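**Popcorn ceiling, cover it or scrape it?**

**moth_and_lath** — December 3, 2022
ok so. rental, top floor, textured ceiling in the small room. landlord says decorate all I want but no holes bigger than a pin. I hate the texture. scraping is out I think?? quote I got was 1,000 and it's not even my place. anyone lived with one and made peace with it

**Fuvier40**
Don't scrape. How old is the building? Anything old enough, get it tested first. Dry scraping that stuff blind is dumb.

**moth_and_lath**
no idea on age. will ask

**pellgate**
Eh. I scraped mine in October, wet it down with a pump sprayer, came off like oatmeal. One day. People make way too much of this.

**Fuvier40**
And did you test it?

**pellgate**
House is from the 2000s so no.

**Fuvier40**
Right so totally diffrent case. Stop telling renters to scrape.

**Vedis_O**
Can we not. OP isn't scraping anyway, it's a rental!

My vote is leave it and hang light stuff. I've done paper, felt, one year a whole bedsheet (bad, sagged by morning). Paper wins. Weighs nothing. Removable putty won't grip the bumps well so use the thin double sided foam, small squares, and press on the high spots. Signing this one since folks ask for my old guide — Védís Overgaard, it's still pinned in the crafts section.

**pellgate**
Foam tape pulls the texture off when you move out. Ask me how I know. 289 out of my deposit.

**Vedis_O**
Which tape? Cirna brand is way too strong for this. I use Vik, the low tack roll, and I warm it with a hair dryer before I peel. Never lost more than a crumb.

**pellgate**
Was Cirna yeah

**Vedis_O**
There you go

**brindle_tam**
Paint first? Flat white hides a lot of the speckle. One coat of Bruvier ceiling paint, thick nap roller, don't go back over it while it's wet or you'll roll the texture right off. Took me 20 minutes plus cleanup, room's tiny.

**Fuvier40**
Painting makes it harder to remove later.

**brindle_tam**
it's the landlords later, not hers

**moth_and_lath**
lol. ok not painting, too much furniture. going paper I think. does color matter? was going to do white on white

**Vedis_O**
White on white you'll barely see it, specially at night. Go one strong color and mix the sizes. Don't line them up, rows look like a school hallway. Red lacy rosettes on white is my favorite, like so

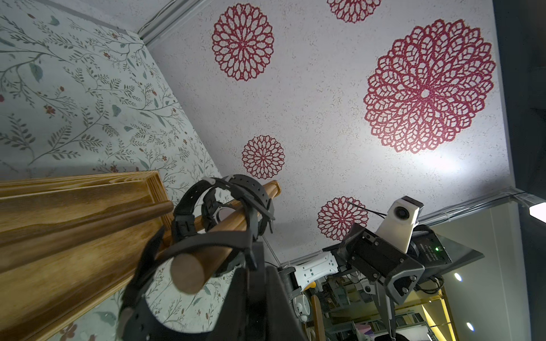
and get someone to hold the ladder. Start with the biggest one, tape it, live with it a day or two, then do the rest. Saves you peeling.

**moth_and_lath**
sold. ordering the low tack stuff tonight

**pellgate**
test a corner first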